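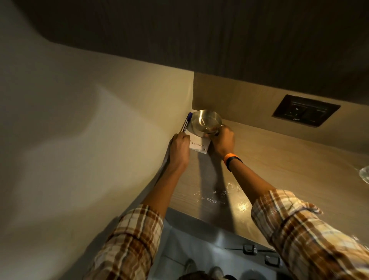

Open day, main hall
Opening talk and introduction to the demonstrations
Speaker: Nurhan Çınar
Notes for 3/27/26. Running time 20 minutes, questions held to the end.

Slide 1. Welcome

Good morning, and welcome to Volent. On behalf of the laboratory I would like to thank you for coming. We have 155 registered guests today, including students, teachers, people from the disability support sector and several families from the neighbourhood.

(Pause for people still finding seats. Mention that there is more room on the left side.)

Washrooms are at the back of the hall, past the coat racks. The quiet room is on the same corridor and will be open all day. If the alarm sounds, please follow the staff in grey vests to the front lawn.

Slide 2. What you will see today

There are two demonstrations, and each group will see both. Amanuel Fikre will lead the first, which concerns small objects on a kitchen counter. Miłosz Makowska will lead the second, on moving items between shelves and a rolling cart. Your group letter is printed on your programme.

The work belongs to a project called Muvum. Its purpose is to find out how well a robot arm can help with ordinary tidying in a home. By ordinary tidying we mean picking up a cup, putting a pen back in its place, or clearing a counter before a meal is prepared.

(Do not go into the history of the project. It is in the printed handout.)

Slide 3. Why a counter

Visitors often ask why we have chosen such modest tasks. A factory robot can repeat one movement very accurately, and the factory is built so that the movement stays the same. A kitchen does not stay the same. Someone leaves a marker beside a steel cup, in a corner, on top of a card. There are drops of water on the surface, and the overhead light shines off the metal.

Each of those details matters to a machine. A polished cup reflects the room, so the camera may judge its edge badly. A flat card gives a gripper very little to hold. In a corner the arm has less room to approach, and the wall and the backsplash limit the angles it can use.

A person will take a cup in one hand and a marker in the other without giving the matter any thought. We ask you to keep this in mind when you watch the robot, as it will be a good deal slower.

(Leobardo has suggested inviting the audience to try this with the pens and paper cups on the tables. Allow one minute. Skip if we began late.)

Slide 4. How the robot learns

Our method begins with people. A trained member of staff does the task by hand, wearing a small camera at head height, and we record the movement of both hands. The recordings are checked and labelled, and are then used to train the control software.

The project now holds 3,961 recorded tasks. Of these, 2,505 involve two hands working at the same time. These are the harder ones to learn from, as the hands often hide the object and each other.

Please be assured that no recording is made of visitors today. The cameras on the demonstration robots are used for control only, and nothing is stored. Anil Iyengar, our privacy officer, will be at the information desk until the close of the day and will be pleased to answer questions.

Slide 5. What the robot cannot yet do

It is our practice to be plain about this. The robot does not handle wet surfaces with confidence. It can wipe a counter when the cloth is placed in its gripper, but it does not reliably find small drops of water, which look very much like reflections. Clear glass presents a similar difficulty.

It also cannot decide what should be kept. If a card or a note is lying under a cup, the robot has no means of knowing whether it is important. At present it will lift the cup and leave the card where it is. Several of our partners in home support told us that this is the behaviour they would favour, and we have kept it.

(If asked about dates for a home trial: a review is planned for November. No further commitment is to be given.)

Slide 6. Viewing the demonstrations

Please remain behind the yellow line on the floor at all times. The arm moves slowly, but it may change direction without warning. Children should stand at the front with an adult beside them.

You may see the robot stop partway through a task. It does this when its software is uncertain, and the operator will then either restart the task or reset the objects. Please do not reach in to help.

Photographs are welcome. We ask that you turn off your flash at the counter station, where it interferes with the cameras.

At the end of the counter demonstration, Amanuel will invite one guest from each group to rearrange the objects before the robot tries again. We encourage you to make the arrangement an untidy one.

Slide 7. Acknowledgements

The demonstration kitchen was fitted out by Dönmez, and the shelving and carts were supplied by Mindus. We are grateful to both. We would also like to thank the staff who carried out the recording sessions, the first 2,000 of which were completed in a single room with one counter.

(Leobardo Espinoza to stand. He led the recording work.)

Slide 8. Questions

Take three or four questions at most. Repeat each one into the microphone for those at the back and for the captioning.

Likely questions:

Cost. No price has been set. The arm is a research unit and is not for sale.

Jobs. The project is intended for people who wish to manage more of their own household tasks. Support workers have advised us from the start. Refer detailed questions to Anil.

Noise. Guests will be able to judge this for themselves at the station.

Close by asking groups A and B to go with Amanuel and groups C and D with Miłosz. Tea and coffee will be served in the hall between the two sessions. Leave slide 8 on the screen, with the programme times showing.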